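Chapter 3
Household Waste and Where It Goes

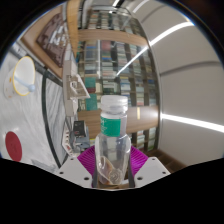 Figure 3.1 A clear plastic bottle with a white screw cap and a green label. A crumpled piece of clear wrapper lies inside the base.

Before you begin
Key terms: waste stream, recovery rate, contamination, transfer station, landfill, residue
You will need your notes on local government from Chapter 2.

In October the town of Reddale weighed everything its residents put out for collection on a single Wednesday. The trucks brought 877 bags and bins to the transfer station on Sugawara Road, where workers opened them and sorted what they held into piles: paper, glass, metal, plastic, food, yard waste, cloth, and a last pile for everything else. When the piles were weighed, 59 percent of the material by weight was of a kind the town could have recycled or composted. Much of it had been put in with the trash.

Yeshi Gebreyes, who ran the survey for the town, wrote in her report that the largest single pile was food. Paper came second. Plastic took up the most room on the floor but weighed much less than either one. This difference between weight and volume comes up often in the study of waste, and we will return to it in Section 3.2. A town pays to bury its trash by the ton, but a truck is full when it runs out of space.

All the material that a community throws away is called its waste stream. The word "stream" is used because the material keeps moving - from the kitchen to the curb, from the curb to the transfer station, and from there to a landfill, a composting site, or a recycling plant. At each step something may be taken out or mixed in. Material that cannot be used at the end of the process is called residue.

Mixing is a serious problem for recycling plants. A plant that buys one kind of plastic expects to receive that kind only. Other plastics, food scraps, and liquids are known as contamination, and a load with too much of it may be turned away. The rules differ from place to place. Reddale asks residents to leave caps on bottles, while the neighboring town of Grotero asks for them to be taken off. The two towns send their plastic to different plants with different machines.

Section 3.1 follows the waste stream from start to finish. Section 3.2 explains how waste is measured and how to work out a recovery rate. Section 3.3 looks at landfills, how they are built, and what happens to them after they close. The case study at the end of the chapter describes the village of Sera, which closed its landfill and now shares one with two other communities.

As you read, keep a list of the items your own household throws away in one day. You will use it in the activity at the end of Section 3.2.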